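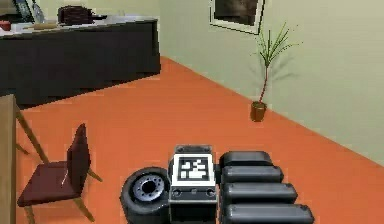
Figure 4. Simulated kitchen used in the controller comparison. The fiducial marker is mounted on the housing of the robot; the counter, the chair and the potted plant belong to the room model.

4.2 Comparison of the two arm controllers in simulation

Before any test on the real platform, we compared the two arm controllers in a simulated kitchen (Figure 4). The first one, which we call Plornix, is a joint-space controller with a fixed velocity profile. The second one, Drimuvby, works in Cartesian space and corrects the target pose each time when the camera gives a new estimate of the marker. Both controllers receive the same goal and the same joint limits, and both run on the same wheeled base. The base does not move during a reach.

The square marker serves as the common reference of the system. Its position relative to the first arm joint is known from the robot model, so any error in the estimated camera pose can be separated from the error of the controller itself. In an earlier version of the setup we took the pose of the camera directly from the simulator. This made both controllers look better than they were, and we do not report those results.

The room contains ordinary furniture and kitchen items. We kept the counter with a dark brown pot and a rolling pin on it, because a bare counter gave the planner too much freedom. The chair was kept for a similar purpose. It stands on the other side of the wheel from the arm, and a path which swings the arm back over the housing has to take it into account. The plant near the wall has no role in the reaching task, but its thin leaves are useful to check that the collision model does not produce false contacts at long distance.

Each trial starts with the arm in the same rest position. A goal is drawn at random above the countertop, at a height where the gripper can stay level. The trial ends when the gripper remains within 5 mm of the goal, or after 20 seconds. We generated 200 goals and gave the same list to both controllers in the same order. Goals that were out of reach were not removed by hand. The planner rejected them, and this gave 381 valid trials in total for the two controllers. The number is odd for the reason that the two planners do not agree on every goal close to the limit of the workspace.

Drimuvby reached more of the goals at the far end of the counter, where a small error in the base orientation becomes a large error at the gripper. Plornix was faster on near goals and its paths were more regular. When the marker was seen at a steep angle, the pose estimate jumped between two solutions, and Drimuvby followed the jump. The arm then made a short movement to the side and came back. We reduced this effect with a simple filter that rejects a new pose if it differs too much from the last one, but the filter also makes the controller slower to start.

We also tried to place the camera higher and farther back. From this position the marker is smaller in the image but it is less often covered by the upper arm links. The result for Plornix did not change, as expected, since it reads the marker only once at the start. For Drimuvby the number of lost detections became lower, while the noise in the estimated depth became higher. We could not find one position that is best for all goals, and the lower camera was used for all the trials reported in this section.

Two limits of the comparison should be mentioned. The light in the simulated room is soft and constant, and the floor has one uniform color, so the detection of the marker is easier than in a real kitchen. Also, the friction in the arm joints is modeled with a single value for all the joints. Angelovski, the arm model used here, is known in our laboratory to have more friction in the second joint after a long period of work, and this is not represented.

The trial scripts were written by Krešimir Dumitrescu, and the room model was prepared by Biljana Vidmar. Tests of the same two controllers on the real arm are described in Section 5.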